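Fitting a wrist camera to a small desktop arm

Posted Wednesday, February 7, 2018 by Margus Luik
Filed under: Arm build, part 4

Parts 1 to 3 covered the base, the joints and the parallel gripper. This part covers the camera bracket, the cable run, the lens, and getting a usable transform between the camera and the fingertips. The work was done on the shared bench at Stumwood, but nothing in it needs more than a drill press, a small printer and a set of hex keys.

What you need

A USB board camera with a threaded lens mount. Avoid webcams with autofocus. The focus motor hunts whenever the gripper closes, and the apparent focal length shifts slightly each time it does.
A printed bracket. The file is in the project folder as wrist_cam_v3. Earlier versions crack at the inside corner.
Four M2.5 screws with nylon washers.
Thin, flexible USB cable. Standard cable is too stiff and pulls on the last joint.
Threadlocker, low strength.
A flat calibration board with a printed checker pattern.

Printing the bracket

Print it on its side so the layer lines run along the arm of the bracket and not across it. Use solid infill for the first few millimeters around the screw holes. Clean the holes by hand with a drill bit. If you force the screws through undersized holes the plate splits, and you may not see the split until the camera starts to droop.

The bracket sets the lens 66 mm behind the fingertips, measured along the gripper axis. That number goes into the configuration file later. If you change the finger length, measure again with calipers with the gripper fully closed.

Mounting

Remove power from the arm. Take off the two upper screws on the gripper housing and keep them, as they are not used again here but fit the base cover. Place the bracket on the housing, put the washers between the board and the bracket, and tighten the screws in a cross pattern. Finger tight plus a quarter turn is enough. The board must not bend. A bent board tilts the sensor and no amount of calibration fully removes it.

Put one drop of threadlocker on each screw that goes into metal. Do not use it on screws that go into plastic.

Cable run

Leave a loop at the wrist large enough for full rotation in both directions. Rotate the joint by hand to each stop and check the loop before you tie anything down. Fix the cable on the forearm side with two ties, and on the gripper side with one. Keep it off the motor wires where you can. On my build the image showed horizontal bands whenever the wrist motor was under load, and moving the cable to the other side of the forearm cleared them.

Gunārs Juška built the same arm at Flaltholm and used a flat ribbon cable. He reports fewer problems with the loop and more problems with the connector. Either will do.

Setting the lens

Pick a working distance and accept it. A fixed lens on a wrist has to cover two cases, the approach and the grasp, and it will not be sharp in both. I focus for the approach, because that is where the detector has to find the object. In the last few centimeters the arm follows the stored path and the image is only used to check that the target is still centered, so some blur is fine.

Start the viewer on port 2039. Move the arm to its approach pose with the calibration board on the bench. Turn the lens until the edges of the squares are sharp, back it off and repeat. Lock the ring and check again, because locking it usually moves it.

Exposure and white balance

Turn off automatic exposure. A white object entering the view will otherwise darken everything else. The driver takes exposure in its own units; mine is set to 300 under the bench lights. Start there and adjust until a sheet of white paper is bright but not clipped.

Fix white balance as well. If you skip this, color thresholds tuned in the morning will fail in the afternoon.

Calibration

1. Run the intrinsic calibration with the board at varied angles. Include the corners of the view, where the distortion is.
2. Enter the fingertip offset in the configuration file.
3. Run the hand-eye routine. It moves the arm through a set of poses with the board fixed to the bench. Clamp the board. Tape is not enough.
4. Check the residual. If it is poor, look for a loose screw before you repeat the run.
5. Save the result and restart the arm node.

The routine gives up after 2000 iterations. If it reaches the limit, one of the poses probably has a bad detection. Delete that pose and rerun the solver on the rest.

Testing with real objects

Begin with matte, opaque objects such as a wooden block. Once the arm centers over those, go on to clear plastic. Clear bottles are harder: the outline is weak, the contents change the color, and a highlight on the shoulder moves as the camera moves. Track the cap instead. It is opaque, it has a simple shape, and when a bottle stands upright it gives you the axis directly. Ieva Krūmiņa suggested fitting two vertical edges to the cap and taking the midline, and that has worked better for me than matching a template.

Step the arm in slowly for the first runs with one hand on the stop button. Save a still at each step so that you can compare the cap midline with the image center afterward. If the difference grows steadily on the way in, the hand-eye rotation is off. If it stays constant in millimeters, correct the lateral offset in the configuration file and run the approach again. 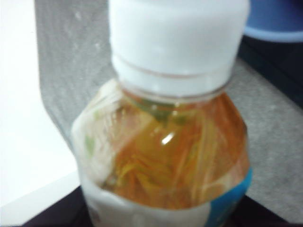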